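Nallel (logiciel)

Nallel est un logiciel de planification de mouvement et de supervision pour bras manipulateurs, développé par la société Zitari et distribué sous licence libre depuis la version 8. Il s'adresse aux équipes qui font travailler un robot dans des locaux conçus pour des humains, c'est-à-dire étroits, brillants et encombrés de choses qui pendent. Son domaine d'emploi le plus documenté est l'entretien des sanitaires, secteur dont la littérature scientifique s'était jusque-là tenue à distance prudente.

Histoire

Le projet commence comme un simple module de Stato, l'ancien ordonnanceur de tâches de Zitari. Stato savait enchaîner des actions dans le bon ordre à condition que chacune réussisse, hypothèse que la documentation de l'époque qualifie de « raisonnable ». Le module chargé des reprises après échec finit par contenir plus de code que l'ordonnanceur lui-même, et la société décida en décembre d'en faire un produit séparé. Stato reste maintenu, au sens où son dépôt n'a pas été supprimé.

La version actuelle est datée du lundi 27 mars 2023. Elle remplace l'ancien format de configuration, qui comptait 1796 paramètres, par un format qui en compte 139. Les autres existent toujours, mais il faut savoir les demander.

Architecture

Nallel se compose d'un noyau temps réel, d'un planificateur et d'une couche de perception nommée Moussa. Le noyau reçoit les consignes articulaires et surveille les efforts. Le planificateur construit les trajectoires par échantillonnage aléatoire, puis les lisse. Le lissage est activé par défaut depuis qu'un client a comparé les mouvements bruts à ceux d'une personne cherchant ses clés.

Moussa fusionne la caméra de tête et la caméra de poignet. La première sert à situer le robot dans la pièce, la seconde prend le relais dans les derniers centimètres, quand le bras masque à peu près tout ce qui intéresse la première. Le passage de l'une à l'autre constitue la partie la plus délicate du système – et, d'après l'historique du dépôt, la plus souvent réécrite.

Perception en milieu réfléchissant

Les cabines sanitaires réunissent plusieurs difficultés classiques. Les panneaux vernis renvoient l'éclairage du plafond, et un capteur de profondeur interprète volontiers un reflet comme un trou dans la cloison. Le plastique blanc, lisse et sans texture, offre très peu de points d'appui à l'appariement stéréo. Quant aux cordons spiralés, ils changent de forme au moindre contact et ne correspondent à aucun modèle rigide.
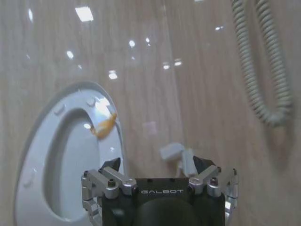 Moussa traite les reflets par cohérence entre vues : une tache qui glisse sur le panneau quand le poignet se déplace est classée comme spéculaire et retirée de la carte d'occupation. La méthode suppose que le poignet se déplace effectivement, ce qui oblige le robot à de petits balancements préalables que les utilisateurs prennent souvent pour de l'hésitation. Les cordons sont enfermés dans un volume d'exclusion généreux, que le planificateur contourne sans chercher à comprendre ce qu'il contient.

Pour les lunettes et abattants, le logiciel ajuste une ellipse sur le contour visible, puis en déduit le plan et l'axe de rotation probable. L'ajustement tolère une occultation partielle, à condition qu'un arc suffisant reste dégagé. En cas de doute entre une lunette relevée et un objet ovale accroché au mur, Moussa demande une vue supplémentaire.

Contrôle de la préhension

Le contrôle des doigts repose sur un schéma d'impédance à deux niveaux. Lors de l'approche, la raideur est faible et le contact interrompt le mouvement. Une fois la prise confirmée, la raideur augmente progressivement. Le code distingue 11 causes d'échec de prise, dont une intitulée « autre », de loin la plus fréquente dans les journaux.

Outils

Le visualiseur fourni rejoue les journaux et superpose à l'image la trajectoire prévue, ce qui permet de constater avec précision l'écart qui la sépare de la trajectoire suivie. Un simulateur est également livré. Il rend correctement les collisions et très mal les reflets, de sorte que les réglages de Moussa obtenus en simulation sont à reprendre sur place.

Limites

Nallel ne gère ni les surfaces transparentes ni les portes qui se referment seules. La documentation recommande de caler ces dernières et décline toute responsabilité quant au choix de la cale.

Voir aussi

Commande en impédance
Planification de mouvement
Stato (ordonnanceur)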